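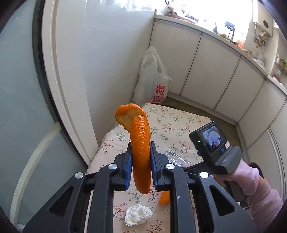 10. Juni 2023

Orangenschalen, zweiter Anlauf. Clem hat mir wieder die ungespritzten mitgebracht, und ich gebe zu, dass ich mich schon beim Schälen richtig gefreut habe, weil die ganze Küche danach roch! Für den Ansatz habe ich 300 g Schale auf 600 g Zucker genommen, dreimal blanchiert, wie Maiara es in ihrem alten Heft stehen hat (das Heft bitte nicht mehr neben den Herd legen, Clem). Lange Streifen gefallen mir besser als kleine Stücke, auch wenn sie sich gern einrollen und am Rand einreißen. Das Weiße lasse ich diesmal dran. Trocknen dann 6 Stunden bei 67 Grad, Tür einen Spalt offen. Noch offen: Schokolade ja oder nein? Maiara fragen, sie kommt im September wieder.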